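About Undalby

Undalby runs staff kitchens, break rooms and cold storage for workplaces that do not want to run them in-house. We hold service contracts at office buildings, two distribution centers and a hospital laundry. The head office and training kitchen are in Ovumau. Since the Abernathy contract began, part of the routine work at our sites has been carried out by two-armed robots working alongside site staff.

What we do

A standard contract covers stocking and rotating refrigerators, putting out fruit, removing expired items, wiping down contact surfaces, recording temperatures and defrosting freezers. Larger sites add dish return and pantry inventory. All tasks are listed in a site schedule, which the client signs and which is posted in the kitchen. Tasks not on the schedule are handled as requests and logged separately.

We currently look after 1197 refrigerators and freezers. Most are upright household-type units with the freezer compartment on top. They were bought by clients over many years and no two sites have the same mix. For this reason our robots work with ordinary equipment as it stands. We do not ask clients to replace units, fit special handles or mark the floor.

How the work is divided

The robots are assigned tasks that are repetitive, low in risk and easy to check: opening and closing compartments, moving produce between baskets and shelves, and inspecting interiors for frost. Each has two arms with fingered hands in black gloves. One hand usually steadies the cabinet or holds on to it while the other does the reaching. Light upright units can shift if a sticking door is pulled with one hand only, and early trials in the training kitchen were delayed until the two-handed method was in place.

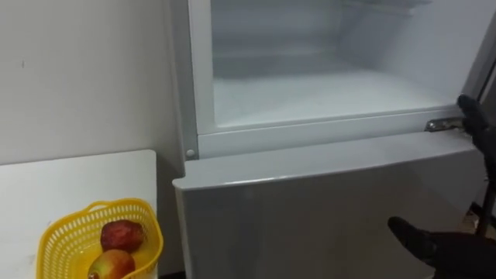
Frost inspection is a good case of how a task moves from one column of the schedule to the other. Under the old procedure, an attendant opened every freezer on the round, judged the frost by eye and wrote a grade from 0 to 4 on a paper sheet. Grades differed from one attendant to the next. The robot now records the grade, and an attendant reviews any unit graded 3 or higher before a defrost is ordered. The defrost itself is still done by hand. It involves unplugging the unit, managing meltwater and deciding what to do with other people's food, and we have no plan to automate any of the three.

Door seals, hinges and brackets are also checked by staff. A loose hinge is reported to the client through Bovidar, our maintenance logging system, with the unit number and the name of the person who found it.

What changes for staff

No attendant position was removed when the robots were introduced. Job content did change, and applicants should know how.

Attendants spend less of the shift on rounds and more on review, exceptions and contact with the people who use the kitchens. Every attendant completes 28 hours of paid training, covering safe approach distance, the stop control, handover of a task in progress and reading the task log. Attendants who complete the second module may become cell leads, with responsibility for up to 2 robots and a higher pay grade.

Any employee may stop a robot at any time without giving a reason. Stops are logged for engineering purposes only and do not appear in personnel records. Task logs may not be used to measure the pace of individual staff. Both rules are written into the employment agreement.

Some things have become harder. Shifts start at 5:30 a.m. at sites where robot rounds must be finished before the kitchens open, and the early start is unpopular. Review work also involves more time at a screen. We limit this to 300 minutes per shift and rotate the assignment.

Who we are

Leilani Mahmoud is director of operations. She is responsible for site schedules, staffing and the annual review of task division, held each July with attendants from every site.

Ilgın Yazıcı leads robotics engineering. Her group maintains the hands, arms and control software, and runs the training kitchen. New tasks are tested there before being offered to a client site, and a site's attendants must agree before a task is added.

Site visits to the training kitchen are open to clients, job applicants and school groups. Requests go through the contact page and should state the size of the party and any access needs.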